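10月
Zubaida Virk、Cillian Gallagher

4.2 示教岗位的日常工作与人员变化

本节讨论Nundiddale工作点在引入自动化之后，现场人员的工作内容发生了哪些变化。该工作点由Mukari公司经营，原有业务是为租赁住房做退租后的整理与清点。公司决定用机械臂承担一部分桌面物品的收拾工作后，把一间房改作示教间，从整理班组中抽调人员，由他们用手持设备反复完成收拾、摆放、移位等动作，所得记录用于训练机械臂。我们在示教间观察了4个月，并访谈了其中三名操作员和一名排班负责人。

抽调时，公司对这一岗位的说明很短，通知上只写“动作采集，室内作业，无需搬重物”。操作员Gifty Essien在整理班组工作过六年，她最初的理解是照原样干活，旁边有机器记录。上岗后她发现两者差别很大。整理一间房时，先做什么、从哪一侧开始、哪些东西顺手带走，都由本人决定；示教时，每一段动作有固定的起点和终点，中途改变主意就要作废重来。她说：“以前一天下来我知道自己收拾了几间屋子，现在我知道的是交了几段。”

段数由一套名为Vurovum的任务系统统计。每名操作员每周的定额为300段，超出部分计入奖金，不合格的段退回重做。合格与否由另一组人员在异地审核，操作员看到的只有一个退回代码。访谈中三名操作员都提到代码不够具体，例如“轨迹不连续”可以指手停得太久，也可以指标记被身体挡住，两种情况的改法完全不同。Khurram Abbasi自己在本子上记了一份对照，后来被同组其他人抄去使用。这份对照没有进入正式的培训材料。

示教时对手的使用方式有明确限制。操作员双手各有一个带定位标记的白色方块，标记面需要尽量暴露在外（图3）。原先整理家具和织物时，人会用前臂、手肘甚至膝盖配合，一手按住、一手抽出，动作短而且快。持方块作业时，这些配合大多不能用，操作员须把双臂伸向身前，让两个方块都不被衣袖或躯干遮住。Talha Malik把这种姿势叫做“端着”。他在头几周肩部酸痛，之后学会了在两段之间把手放低，但系统对两段之间的间隔有上限，间隔过长会被记为离岗。

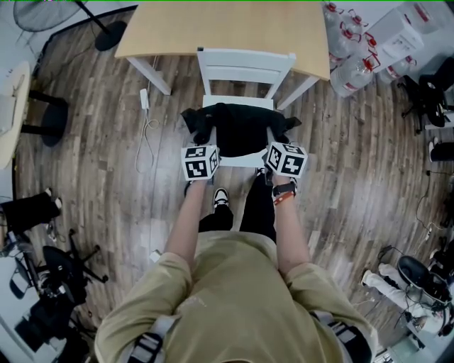 图3 双手持标记方块的操作员，身前为一把白色椅子，椅面上搭有黑色织物。

姿势问题在整理班组时期也存在，弯腰和搬抬造成的腰部不适相当普遍。两者的区别在于恢复的方式。整理班组的人可以通过换一件事来休息，擦完台面去倒垃圾，倒完垃圾去点钥匙。示教岗位上同一类动作连续安排在一起，以便审核，换任务要由排班负责人在Vurovum中操作。我们向公司反映后，排班改为每个上午至少换一次任务类型。操作员普遍认为有改善，Malik则认为换得仍然太少。

第二种常用设备是手持夹爪。操作员握持夹爪完成抓取，手指不直接接触物品，夹爪的开合代替了手指的开合（图4）。与标记方块相比，多数受访者更喜欢夹爪，理由也较一致：夹爪能做到什么、做不到什么，拿在手里就能感觉到。Essien说，用夹爪的头两天她总想用另一只手去扶一下，过后就不再想了。她也由此重新估计了机械臂的能力。此前她以为机械臂什么都能拿，自己的岗位早晚会没有；用过夹爪之后，她认为软的、叠在一起的东西在相当长的时间里还得由人来收。 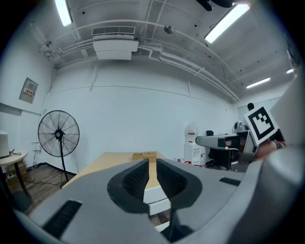
图4 手持夹爪的两指张开，对面为木质桌面，桌面远端放有一只编织小篮；右侧可见机械臂和手持标记板的人员。

使用夹爪带来的另一个变化是人与人之间的距离。整理班组通常两人一间屋，边干边说话，新人靠看和听学会大部分做法。在示教间，旁人的手或物品进入记录范围可能导致整段退回，于是各人形成了互相避让的习惯，走动前先看对方是否处在一段动作之中。交谈集中在校准和更换设备的时候。排班负责人认为这样效率较高，三名操作员则都表示，新来的人因此学得更慢，有问题往往要攒到中午才问。

退回率可以部分说明这一点。观察期的第三个月有两名新人加入，当月全组提交790段，其中255段被退回。我们逐条查看了退回记录，两名新人所占的份额较高，退回原因多集中在起始姿势和标记遮挡，这两项恰好是Abbasi的对照中写得最细的部分。两名新人当时都不知道有这份对照。需要说明的是，该月提交量本身偏低，设备更换占去了若干工作日，因此不宜把这一比例直接与其他月份比较。

在技能认定方面，公司与操作员的看法不同。Mukari的岗位表把示教列为初级岗，工资级别与整理班组的入门级相同，依据是不需要相关经验。操作员认为经验恰恰决定了记录的质量。Malik举例说，收一叠东西时，有经验的人会先把它拢齐再拿，没做过整理的人会直接夹最上面的一层，两种做法在系统里都算合格，但前一种放下之后不会散。审核标准只看动作是否完整、标记是否清楚，这类差别不在审核范围之内，也就没有计入报酬。

我们还询问了操作员对岗位前景的看法。Essien希望回到整理班组，但愿意每周留出一到两个半天做示教；Abbasi想转去做审核，理由是审核的人如果自己端过方块，退回代码会写得更清楚；Malik没有明确的打算，他关心的是定额会不会再提高。公司对此的答复是，示教岗位将保留到机械臂投入使用之后，届时按需要调整人数。答复没有给出时间，也没有说明调整的依据。

与Jadoon工作点相比（见4.3节），Nundiddale的操作员保留了较多原班组的联系，午休和交接班仍在一起，工具也由双方共用。两处采用同一套定额和同一套退回代码，而Jadoon的操作员全部为新招人员，没有整理经验。下一节将在此基础上比较两处人员对“合格”一词的不同理解。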